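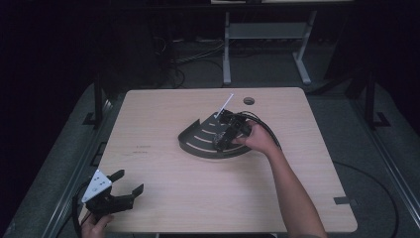 Can the Grondance kit be set up by one person in an afternoon?
One person managed it here in 3 hours including a tea break, but the tracking calibration went a lot quicker once there was a second pair of hands.

Workshop notebook, July, Grondance hand-held pair, trial loan

Right, catching up on notes because I let them slide while we were getting everything running. Chinyere Ibrahim did the unboxing with me and her scribbles are on the back of the delivery note if mine don't make sense.

What we've got on loan: two hand grippers, cables, the marker plates, the recording software (they call it Ikisska, I keep typing it wrong) and a ring-bound manual that's better than I expected. Skasness are the resellers and they want a yes or a no by the end of the loan. The price for the pair is 1,756 before VAT, and the software licence comes on top after the first year. I've asked them to put the renewal figure in writing. Still waiting!

First impressions. The cables are the thing I'd moan about. They're long enough, but they've got a mind of their own and want to curl back over the table edge just when you're reaching across. We tried clips, we tried looping them over my shoulder, and in the end I just got used to it. Chinyere reckons a coiled lead would sort it. I've put that on the feedback sheet.

Tasks so far: mostly kitchen and bathroom bits, because that's what Nnaji (our project, for anyone reading this who's new) needs by the autumn. The corner caddy with a scouring pad has turned into my favourite. It sounds dull, I know, but the caddy is a funny shape to get hold of, curved on one side and square on the other, and the pad squashes. If a kit copes with that I'm fairly happy to trust it with cups.

We logged 155 goes over the first stretch and kept 80 or so after throwing out the ones where I fumbled, talked to somebody or started before the beep. That's a worse keep rate than with our old pair, but I was learning, and the later batches were much cleaner than the early ones. I'll split them out by batch before anyone quotes that number at me.

Things I like:
The trigger. Light, doesn't tire my hand, and there's no dead patch at the start of the squeeze.
The playback in Ikisska, which opens straight away and lets you bin a bad run without leaving the page.
The manual has a proper index (whoever did that, thank you).

Things I don't:
The cables, see above.
The strap. I've got smallish hands and even on the last notch it slides about. Chinyere has it two notches looser and says it's lovely, so there you go.
The finger pads. Keep an eye on these, I want to know what replacements cost before we commit.

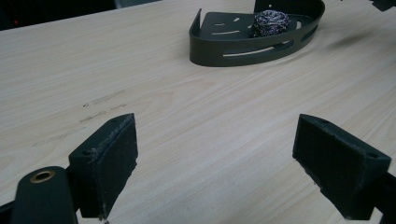
View from the gripper, fingers open, caddy and steel wool ahead. Note the fraying on the pads.

About those pads. The left one has whitish fibres coming away along the top rim and at the lower right corner, and there's a bit on the right one too, along the bottom. I don't know how much of that was there when the kit reached us, as I didn't look closely enough on the first day (lesson learnt, photograph everything on arrival). I've emailed Skasness to ask whether the pads are sold separately and whether there's a tougher sort for wire wool and the like. The grip itself feels fine to me so far, so I'm carrying on with this set for now.

I do like what the wrist view gives you on this job. There's plenty of table between the fingers and you can see the caddy slots nicely. Our old pair had the fingers hogging far too much of the picture. The shiny fibres in the pad might be a nuisance for the tracking people, so I'll send them a few runs and see if they grumble.

Still to do:
Chase Skasness for the renewal price and the pad price, same email.
Try Chinyere's left-hand-first order on the caddy, she thinks it's less of a stretch.
Get somebody taller to have a go.
Back up the Ikisska folder before the loan machine goes back.

Leaning towards yes, if the pads aren't silly money.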